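Re: [drindelcombe-robotics] Grid calibration and the reset procedure
Sent: September, 21:40

Replying to the reset question first and the calibration question after it, as the second depends on the first.

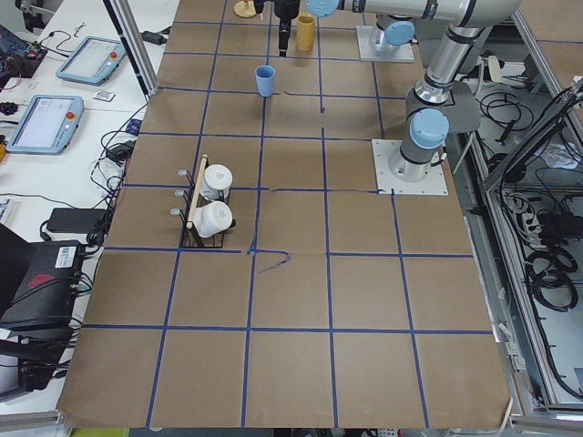 The procedure in the September notes was written for the old single-arm table and should be treated as withdrawn. I have left it on the shared drive with "OLD" at the front of the file name so that people who have printed it can check which one they hold. The new one is further down this message. Please read the quoted part too, as it contains two points I agree with and one I do not.

> I spent most of Thursday's slot

Correction before I go on: the list software has joined two of the quoted messages together. The full text of the one I am answering is below, pasted by hand.

> Hello all,
>
> Three things from our group's last slot.
>
> 1. We ran the cup task on both arms with the same cell table and got different results. The left-hand columns are fine from the rear arm. From the side arm everything lands short, and it gets worse the further the arm has to reach. We checked the numbers twice. Is the cell table meant to be shared, or does each arm have its own?
>
> 2. The reset takes too long. We got through 4 resets in the time we had planned for ten, mainly through arguing over where the objects should go back. Could the start positions be marked on the paper?
>
> 3. Could we replace the tape with printed lines? The tape is lifting where the grippers have touched down and bits of it end up loose on the table. A printed sheet would also be square, and the tape is not.
>
> We would like to have this settled before the Marinho round if possible, as our entry uses both arms.

Taking these in order.

1. Cell table

Each arm has its own. The shared file was a convenience for the first fortnight and it has now caused the same fault in two groups. The arms sit on separate base plates, the plates are not parallel to each other, and neither is parallel to the tape. A cell centre expressed in one arm's base coordinates has no meaning in the other's.

What you saw (short, and worse with reach) is what a small rotation error in the base frame looks like. An offset error would be the same size everywhere. If you plot the miss against the reach and get something close to a straight line through zero, it is rotation and you can stop looking at the gripper.

To produce a proper table for an arm:

Fit the pointer, not the gripper. The pointers are in the drawer marked Zurkitz, which is where the adaptor rings are kept as well. Set the tool length to 157 mm on the pendant before touching anything. If you forget this the whole table will be wrong by a constant in height and you will probably blame the paper.

Touch three tape crossings. Choose them far apart and not in a line. Two along one lengthwise strip and one well off to the side is enough. Use the middle of the crossing, where both strips overlap, and approach slowly from above at 4 mm/s or less for the last part.

Save the three points and run the fit script from the Pruvum folder. It prints a residual for each point. If you used only three points the residuals tell you very little, so touch a fourth crossing as a check and compare. Anything over 4 mm at the check point means one of the touches was bad, and in my experience it is normally the second, when people have started talking.

Write the result into your own group's file. Do not overwrite the shared one. I have made it read-only, but some of you know the password.

I repeated this for both arms after the last slot. The new base frames are in the Pruvum folder as rear_base and side_base. You can start from those and skip the fit, but only if nobody has loosened a base plate in the meantime. If in doubt, touch one crossing near the arm and one far away. If both agree, carry on.

2. Reset

Agreed that it takes too long. I disagree with marking the start positions on the paper. Two groups are using the camera to find the objects, and marks on the paper will be picked up as edges. We would be helping one entry and harming another.

Instead, we name the cells. Columns A to E, with A on the side where the pendants are kept. Rows number from the far edge towards you, starting at 1. The reset sheet then gives a cell for each object and nothing else. "Centre of cell" is the default. If an object is to be placed off centre, the sheet will give an offset in millimetres, across first and then towards you.

The new reset, to be done by two people:

a) Both arms to their park pose, using the park program and not by jogging. Wait for both pendants to show idle.

b) Press the stop on both pendants. Both, even if only one arm was moving. The second arm can reach a large part of the same area and it does not know you are there.

c) One person reads the sheet aloud, the other places the objects. The reader does not touch the objects. This sounds fussy, but it is what cut our own reset to a length that fits the timetable.

d) Rack first, as it takes the most space, then whatever belongs in the rack, then the cups, then the small parts. The rack is placed with its wooden handle towards column A. Containers are to be upright in the rack unless the sheet says otherwise. A container that leans will change the grasp height, and the lid is what the gripper closes on in the second task.

e) Reader checks each object against the sheet from the front of the table, then both step back.

f) Release the stops, clear the alarms, run the park program again to confirm both arms respond.

Log the reset in the book with the time and the sheet version. If a trial is abandoned halfway, log that as well. Last year's results at the Marinho round were queried because our log had fewer resets than trials, and we had no good answer.

3. Tape or printed sheet

I have looked into this and would rather keep the tape for now.

The argument in favour of printing is accuracy. I accept that the tape is not square. It was laid by eye with a long rule. But none of the tasks depends on the cells being square. They depend on everyone meaning the same place when they say C3, and on the fit above, which uses crossings as touch points and does not care what shape the cells are.

The argument against is cost and repair. A printed sheet at that size has to come in one piece or be joined, and a join is worse than a crooked strip. If a gripper drags and tears it, the whole thing is replaced. With kraft paper and tape we patch one cell and carry on. The current roll is 200 gsm and has held up better than the thinner one we started with, although it still curls at the near edge. Please do not pull the curl flat with tape along the edge. It lifts the middle.

The loose bits of tape are a fair complaint. They confuse the camera groups and they stick to the underside of things, after which the object sits slightly high. I would ask that whoever does the reset picks up any fragments before step (c). If a strip has begun to lift, press it down from the crossing outwards. If it will not hold, replace the length between two crossings and tell the list, as anyone who used that crossing for a fit will need to check their frame.

Other points while I am writing

Speed limits. The limit for all shared slots is 200 mm/s at the tool, in both manual and automatic. One entry had 300 in its program header. I have changed it and left a comment in the file. The limit is not there for the sake of the arms. The base of each one is bolted through the same table and a hard stop on one shows up as a wobble in the other's readings.

Two-arm programs. If your entry moves both arms, you must have a shared zone check. The simplest form that I will accept is a single flag: an arm takes the flag before entering columns B to D, and gives it back on leaving. It is slow. It also passes inspection without further discussion. Cleverer schemes are welcome but must be shown to me at reduced speed first, with a person at each stop. Bring a drawing of the zones.

Pendants. Put them back on the white desk face up, stop button clear of the cables. They look the same and have been swapped before now. Jog one joint a small amount and watch which arm moves before running anything. I know the sockets are labelled. The labels are also old.

Cables. The bay next to the table is to be left alone. If you need another mains outlet, ask on the list and I will find one. Unplugging something to free a socket cost the previous group its saved frames, as the controller had not finished writing them.

Grippers. The finger pads should be wiped before each slot. If the light cups slip, lower the closing force before raising it. The cups give way under too much force and then spring out, and it looks just like a weak grip on the video.

For the entry form, the Drindelcombe club is listed as a single team with several entries, so the safety sheet is common to all and only the task sheet differs. I need a task sheet from each group, in plain text, with the following:

- which arm or arms
- which objects, and the start cell of each
- the end condition, written so that a judge who has never seen the task can decide yes or no
- the longest time a trial may run before you call it failed

The third of these was poor last time. "Table is tidy" is not an end condition. "Both cups are upright in row 1 and the gripper is open" is one.

Send them to the list and not to me alone, so that groups with similar tasks can see each other's wording. I will put the reset sheets together from what arrives and will post the first version here for checking. Anyone who wants the table for a fresh fit before then can have it from 17:30 on the usual evening, one arm at a time, pointer fitted.

One open question for the camera groups: does the blue of the tape cause trouble with the light blue cup? In my own tests it did under the side lamp and did not with the lamp off. If others see the same I will ask for the lamp to be moved before the round.

--
You are receiving this because you are subscribed to drindelcombe-robotics.
To leave the list, send a blank message with "unsubscribe" in the subject line.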